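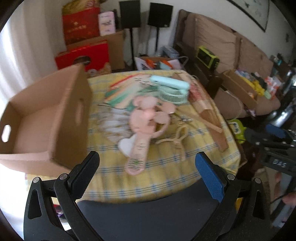
Leave the Table Messy

By Kagiso Mathebula
June

Search this site Go

I've had the same argument three times this spring, so I'm going to write it down and just send people the link. It goes like this: when you collect demonstrations with hand-held grippers, should you tidy up first? My friends in bigger labs say yes, obviously. Plain table, one object, fixed lighting, go. I say leave the junk where it is.

Our little group put together a set we call Eltska, which is 2,969 demonstrations of packing and unpacking, all done by people holding grippers in their hands. Most were done in places where somebody lives. We also did 293 on a bare bench, mainly so I'd have something to wave at people like my old office mate (hi!). The policy trained on those bench demos looked great on the bench. Then we put it in front of a table with a patterned cloth and stuff piled on it, and it went after the stripes. The same number of living-room demos gave us a policy that fumbled plenty but at least fumbled the right object.

Now, I know that's a small comparison. We ran 96 trials per policy, and I'd love for someone with more hands and more money to run it properly. But I'm tired of hearing that clutter is "noise you can add later." You can paste fake backgrounds behind an object all day long and you still won't get the way a person slows down when there's something fragile next to it.

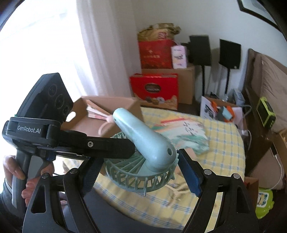 Object choice is the other half of this, and I think we're lazy about it as a field. Blocks, mugs, blocks again. I get it, they're easy to buy and easy to score. But go look at what people keep on their tables. A little handheld fan is a wonderful, annoying thing to pick up: the handle is smooth and rounded, the cage is all thin ribs, and it'll sit diagonally across your jaws if you let it. Where do you grab it? My coauthor Hauke Kasten says handle every time. I go for the rim. We kept both kinds of demos, and I'd fight anyone who wanted to throw half of them out for consistency.

The fair complaint is cost. Home sessions are slower, the window light blows out your view, and labeling took us 9 weeks (never again without help). If you only need a robot that works at one station in a factory, please, use the clean bench. My beef is with papers that train on the bench and then put "household" in the title.

Comments

florkero_fan: Did both policies get the same number of training steps? Didn't see it mentioned.

Kagiso Mathebula: Yep, same steps, same everything except the demos.

Rodberg: Rim grabber here. The handle always rolls on me.

tpv: Still think you should publish the bench set separately.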